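Subject: Re: [scrapquilts] Random or planned? (and a thread question)

Oh, I have so many opinions on this one, so get yourself a coffee! I've been making scrap quilts long enough to have changed my mind on random layouts at least twice, and I'm probably due for another change.
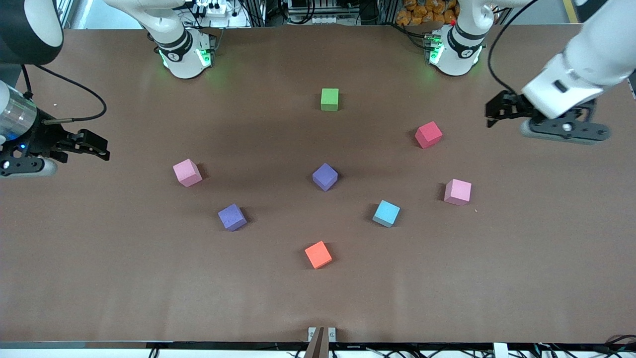
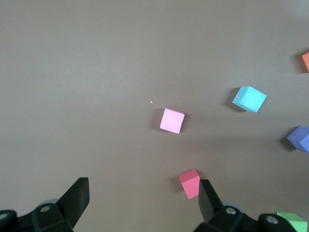 Cubes in assorted colors on a tabletop, both pictures.

OK, so, from the earlier message:

> I'm cutting up the last of my Javska solids for a postage stamp
> top and I can't decide if I should lay out the whole thing first
> or just pull squares out of a bag and sew. I have 745 cut so far.
> My sister-in-law says pull from the bag and no peeking. I tried
> that on a row and got three yellows side by side and it bugged me
> all night. Also, has anyone used the Bellex cotton on the big
> 2,000 yard cone? My machine is fussy.

Three yellows would bug me too! What I do now is sort of half and half. I make piles of light, medium and dark (squint at them, or look at them in bad light, it works just as well as that red plastic thing I paid good money for) and then I pull from the piles in turn without looking. You still get surprises, but you don't get a big dark lump in one corner that you only notice once it's on the bed.

The other thing is yellow. Yellow shouts. I cut maybe half as many yellows as I think I need, and I keep them all in a separate dish and drop them in at the end of each strip if the strip looks sleepy. Pale pink is the opposite, you can put it nearly anywhere and it just sits there being nice. I used to skip it and now I buy it every time the Papadakis shop has a remnant table.

I wouldn't lay out the whole top unless you have a floor you don't need for a week. I did that once, 800 squares in the spare room in December, and then we had company. Do it in blocks and you can shuffle the blocks around later, it's so much easier on the knees. Mine finish at 19 inches, no good reason, that's just the size of the old tray I carry them to the machine on.

On the Bellex: yes, and I like it, but my older machine hated the cone until I got one of those separate stands and set it a little way behind. Before that it kept jerking and snapping on me. I'd also put in a new needle before blaming the thread (I blamed the thread for a month, sorry Bellex). It does leave some lint, so brush out the bobbin area more than you think you should.

Is anyone going over to the Clonau show this year? I can fit one more in the car if you don't mind sitting next to a cooler and a bag of batting. And if anyone has a few spare Javska solids in the greens, the grayish ones, I'd happily swap for blues. I have far too many blues.

Post a photo when the first block is done, please!

Share this message (4)
19 comments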